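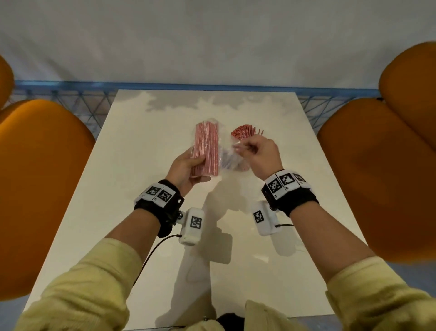 12/15/23 - straws, stock check and repack

Started on the straw drawer this morning. It had turned into a heap of half-used packs from the last two events, most of them with the end torn and the straws working their way out. Goal for the day was to get everything sorted by color, moved out of bad packaging, and labeled so whoever sets up the Fontana drinks table in March can pull what they need without opening anything.

Worked on the white table by the blue railing. Wiped it down first and let it dry.

Two kinds to deal with for now:

- Pink and white striped. Paper, from Clendar. Tall clear sleeve, straws stand upright in it and don't move much. Label says 200.
- Solid red. Paper, from Clotska. Soft clear bag, very crumply. Label also says 200.

The striped ones are easy. The sleeve holds its shape, so you can hold it in one hand and it stays a block. I left the full sleeves alone and only put a sticker on each with the order number (2169). They go in the long bin, upright, stripes facing out.

The red ones are the problem. The bag has no seam that wants to open. If you pull from the middle it stretches, goes white, and then splits down the side all at once, and the straws go across the table. I did this with the first bag. What worked better:

1. Shake the straws down so the ends are level.
2. Pinch the top edge between thumb and first finger, close to a corner.
3. Peel a little at a time, turning the bag as you go. Don't pull down.
4. Stop when the opening is wide enough for the whole bunch. Fold the loose plastic back over the outside.
5. Slide the bunch out in one go into the jar or box. Don't try to pour.

Small scissors are quicker, but I nicked the ends of several straws on the second bag. The paper unwinds from a nick as soon as it gets in a drink. If you use scissors, cut well above the ends. There isn't much spare plastic up there, so I went back to fingers.

The red straws also fan out as soon as the top is open. A rubber band below the middle fixes that, but not a tight one - it leaves a dent, and a dented straw bends there. I used the wide flat bands from the envelope box. The thin ones are no good for this.

Fouzia Niazi came by before lunch and asked why we don't put both colors in one box, mixed. We tried that for the Narnside open day. It looked nice for as long as it took people to start picking out the color they wanted, and then it was a mess of ends. Keeping them separate. She did suggest putting the two jars side by side with a gap for the napkins, and I think that's right. Will draw it on the table plan.

Jars: the tall glass ones are fine for the striped straws but too wide for one bag of red. They lean over and spread into a cone. Tried a smaller jar with a twist of brown paper in the bottom and it was better. Two bags of red in a tall jar also stands up properly, but then it's hard to get one straw out without bringing up its neighbors.

Storage. The bottom of the old drawer was damp along the back edge. I threw out the loose straws that had been lying there, they were soft at one end and smelled like the cupboard. Everything now goes on the second shelf, in lidded bins, with the open packs in front and the sealed ones behind. Please don't put any of it back in the drawer, even for an afternoon.

Checked how long they last while I was at it. One of each in a glass of cold water on the side bench. Both still fine to drink through after the first hour. By the end of lunch the red one had gone soft at the waterline and left a faint pink tint in the glass. The striped one had softened less and I couldn't see any color in the water. Only one of each, so don't read much into it. I want to repeat it with lemonade, which is what will be on the table.

Still to do:

- Sticker the red bags. Ran out of the small labels.
- Ask Clotska if the red comes in a stiffer sleeve.
- Lemonade test, both kinds, three of each.
- Find the lid for the long bin. It was on top of the cabinet last week and isn't now.
- Fix whatever is making the drawer damp, or at least find out where it comes from.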